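Warnex storage works, visit notes

We went through the Warnex building in August, starting at 10 in the morning with the molding hall and finishing upstairs where the cases are tried out. Chiyo Murakami led the tour. The molding hall is loud and we did not stay long. Cases leave it in cartons of 100, and the carton line takes up most of the ground floor.

Upstairs is carpeted and much quieter. The model on the table was the 605, a clear case for beads, screws or fishing tackle.

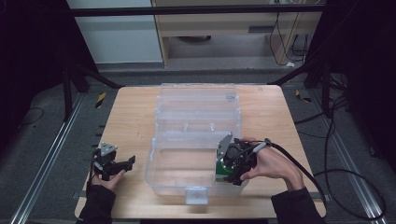 The clear storage box open on the tabletop, with the molded dividers in the lid.

I liked the small sections in the lid. The base is deeper and would take pliers or a roll of tape. My own case at home is an old Bakico with a solid lid, and I have to open it to find anything.

Murakami said the latch had been redrawn 2 times before the company was happy with it. She also passed around a Hustudon case for comparison.

The tour took 2 hours. Parking is behind the building, and the shop by the gate closes at noon.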